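Zarlow: A Cell-Based Planner for Two Arms on One Table

Final project report, robotics software studio

1. What we set out to do

Our team started the term with a simple goal that we badly underestimated. We wanted one piece of software that could take a short instruction such as "move the yellow button to cell C2" and work out which of two arms should do it, where the other arm should wait, and what path both of them should take. We named the planner Zarlow. The perception part is called Koto, and it was written by the other half of the team in parallel, which made for some exciting merge days.

The table is split into cells with blue tape. We use the cells as the shared language between all parts of the code. Koto reports objects by cell plus an offset, Zarlow reserves cells, and the logger writes down who held which cell and when. A person standing next to the table can read the log and point at the spot it is talking about, and that saved us hours of debugging.

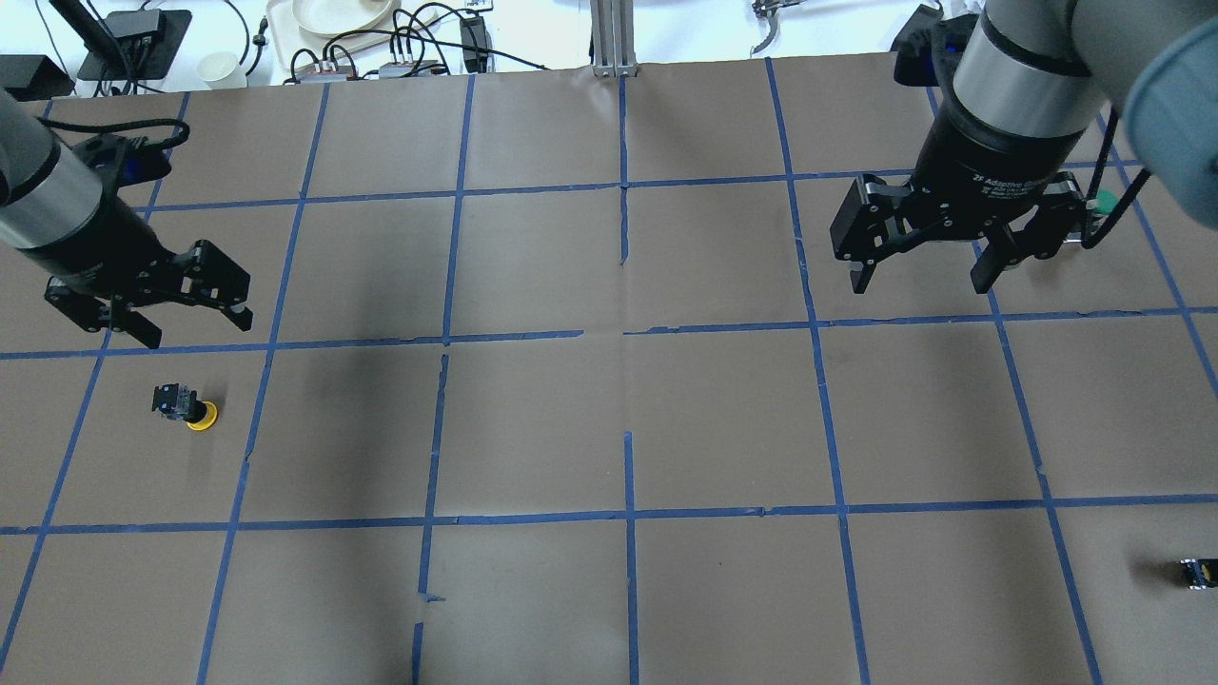
Zarlow treats every cell as a lock. Before an arm moves, it asks for all the cells its forearm and gripper will pass over, and it gets all of them or none. Our first version only locked the cell under the fingertips, and the simulator showed us quickly why that was a bad idea. With one arm reaching in from the left and the other coming down from the upper right, the forearms cover a lot more table than the fingers do, and the open area between them is the part both arms want. So we now sweep a padded outline of each link along the path and lock whatever it touches -- slower to compute, but we trust it.

If both arms ask for the same cell in the same cycle, the one with the shorter remaining path wins. We tried a fancier scoring rule borrowed from our scheduling class and it gave the same answer nearly every time, so we took it out.

2. Perception

Koto runs in two passes. The first pass fits the tape grid and the second looks for parts inside each cell. We were very proud of our first grid fitter, which ran a line detector on the blue pixels and kept the longest lines. It worked great on our drawn test grids and fell over on real tape.

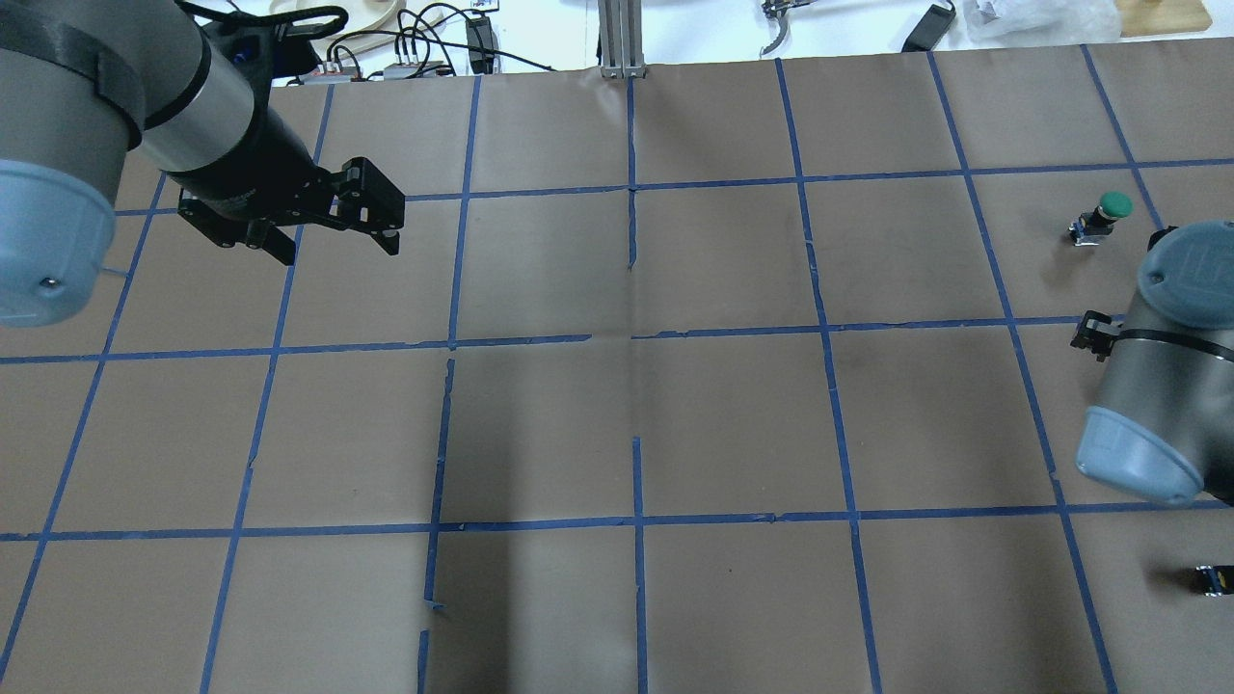

Figure 2. Workspace with both arms over the grid and a green push button in the upper-right cell.

Real tape has gaps and torn ends, and hand-laid strips wander. The line detector would find two short lines where we had one broken one, then invent an extra column. The fix was to stop asking for lines one at a time. Koto now fits the whole grid as one warped sheet, and each scrap of blue votes for the nearest edge of that sheet. Missing pieces just mean fewer votes. This was the most fun part of the project for those of us who like geometry, and the fitter is only about 200 lines long.

For the parts themselves we use color first and shape second. Yellow and green are easy to separate from the table and from the tape. The dark parts are harder, and Koto often hands those to the planner with a low confidence score. Zarlow then asks for a second look from the wrist camera before it commits to a grasp.

3. The second look

We almost left this step out, and we are so glad we didn't! The head view is good enough to pick a cell, but its position error grows toward the far side of the table. In the second look, the arm moves to a hover pose with its fingers open, Koto refits the nearby tape lines from the wrist camera, and the offset inside the cell is computed again from scratch.

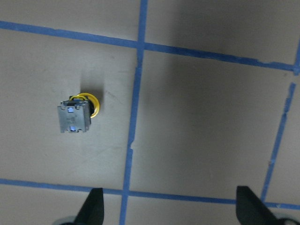

The refit needs at least 2 tape crossings in view. With fewer than that the solution can slide along a line, so Zarlow backs the arm up and tries a higher hover pose. We also had to teach the code to ignore its own fingers. At first we masked them with a fixed shape, which broke whenever the gripper width changed. The mask is now drawn from the joint readings, so it follows the fingers as they open and close.

Shadows were the other headache. An early build read the edge of a shadow as part of the object and placed the grasp center too far over. Converting to a color space that separates brightness from hue took care of most of it. A few bad cases are still in our issue tracker under the "Salinas" label (our name for the branch where all the lighting work happened).

4. Tooling

Everything talks through a small message layer we called Ovari. Each message carries a time stamp and the version of the grid it was computed from. If Koto refits the grid while a plan is being made, Zarlow notices the mismatch and throws the plan away. Before we added the version number we had arms heading for cells that had shifted by a tape width.

Ovari can also replay a recorded run at 10 times normal speed with the arms simulated. We kept 14 recordings as a regression set and ran them before every merge. Please do this early if you take on a similar project. We added it in May and wished we'd had it from the first week.

5. What is left

Handoffs between the arms are planned but not tested. The lock rules don't fit them well, as both grippers need the same cell on purpose, and our current idea is a joint lock that two arms can hold together. We would also like Koto to track a part while it is being carried. Right now it forgets the part at pickup and finds it again after release, so a dropped part stays unknown until the next full scan of the table.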